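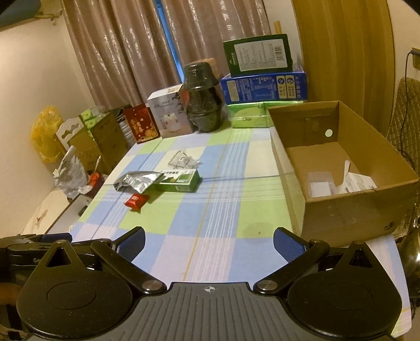
Loukia Tzanetos wrote to us after the first release that she could not cook from a single file, and that she did not think this was her fault. A recipe that says "a coffee cup of oil" is clear to the woman who owned the cup, she wrote, and for everyone else you must either give a number or admit that you do not have one. We have tried to do the second thing more often in this release.

Olletti, release 2

Olletti is a collection of 720 home recipes, transcribed from 130 handwritten notebooks and published as plain text with a small table of measures. The recipes are for everyday dishes: soups, stews, pies, preserves, dough of many kinds, and a large number of cakes, because people write down cakes and keep the rest in the head. The collection is meant for those who study household writing, cooking vocabulary or old kitchen measures. It can also be used for cooking, with the cautions given further down.

What is in the folder

recipes.txt holds the transcriptions, one recipe after another, separated by an empty line and a line with the recipe's identifier.
measures.csv lists each expression of quantity that we found, with our reading of it.
notebooks.csv describes the notebooks: language, kind of paper, period if we could establish it, and condition.
people.txt explains the codes we use for writers. It contains no names of writers or of their families.
changes.txt lists what has been corrected.

Fields of a recipe

id: the notebook code, a dash, and the order in which the recipe appears in the notebook. If two recipes are written on the same page, the upper one comes first. Recipes on loose sheets have the letter L.
title: as written. If there is no title, the field is empty. In the first release we invented titles for these, and we have taken them out.
lang: language of the recipe. When a recipe changes language in the middle, both are given in the order they appear.
text: the full transcription, with the original spelling.
english: our translation. It follows the original closely and is sometimes a little stiff.
hand: the code of the writer. A notebook may have several hands, for example when a daughter continued it.
notes: everything that did not fit elsewhere, such as a remark in the margin or a line crossed out.

How the transcriptions were made

Each notebook was read by one person and checked by another who had not seen the first reading. Where they disagreed, they looked at the page together. If they still disagreed, both readings stand in the text with a slash between them. Please do not remove these slashes automatically. A user of the first release did so, and obtained a pie with both salt and sugar crust.

Abbreviations are left as they are in the field text and opened in the field english. Stains and tears are marked with the word gap. We do not guess the length of a gap. Words that were crossed out but can still be read are kept in notes, as they often show that a quantity was changed after somebody tried the dish.

The translations were made by Godelieve Dewulf and revised by people who cook in the language in question. Names of dishes are not translated when no common English name exists. Names of flour are a special difficulty. A flour type in one country does not match a flour type in another, and the numbers printed on bags have changed over time, so we write only what the notebook says.

The table of measures

The file measures.csv has nearly 300 expressions. Some are easy: a spoon, a pinch, a liter. Many are tied to an object in one kitchen, like "the blue bowl up to the flower" or "flour for the big tray." For these the column grams stays empty and the column kind has the value household.

When the family still had the object and was willing to measure it, we filled in the column and put yes under measured. Where we took a value from the other recipes of the same hand, measured has the value inferred. In the first release we did not separate these two cases. Loukia Tzanetos found the mistake with a semolina cake that became a brick, and we thank her for her patience.

The expression "as much as it takes" appears in all parts of the collection. It has no value and will not receive one.

Relation to Puvine

Part of the material was published earlier under the name Puvine. The identifiers have changed, and the old ones are listed in notebooks.csv under the column former. Puvine had modernized spelling, and several of its recipes were shortened. If you have work that depends on Puvine, we suggest that you move to Olletti, but please compare the texts before you replace them. We no longer correct Puvine.

Known problems

Oven temperatures are rare. Most writers say slow, medium or strong, and a few say only "until the smell." We have not converted these.

The hand codes in the notebooks that came through Civico are less certain than the others. Those notebooks were separated from their covers before we received them, and it is possible that one writer has two codes.

Fasting dishes are few, and dishes with fish are fewer. This says something about which families answered our call and should not be taken as a picture of what people ate.

Line breaks in recipes.txt follow the page. The script by Uchida that we used for joining words divided at the end of a line makes errors with compound words. We corrected those that we saw.

Some preserves use methods that are not considered safe today, in particular the beans and the mushrooms in oil. They are kept as historical text and marked with the word caution in notes. Please do not make them.

Permissions

All owners of notebooks agreed to the publication of the transcriptions. They did not agree to the publication of the pages, so please do not ask us for scans. Two families asked us to leave out particular recipes, and the order numbers skip at those places. You may use and share the text freely if you name the collection and the release.

Corrections

Send the identifier, the word you doubt, and your reading. A reason is welcome but not necessary. We collect corrections through the year and go through them in October. If you cooked the dish, please tell us also which oven you used and what you did where the writer says nothing. Such letters are kept separately and may be added as a file of their own, if the people who wrote them agree.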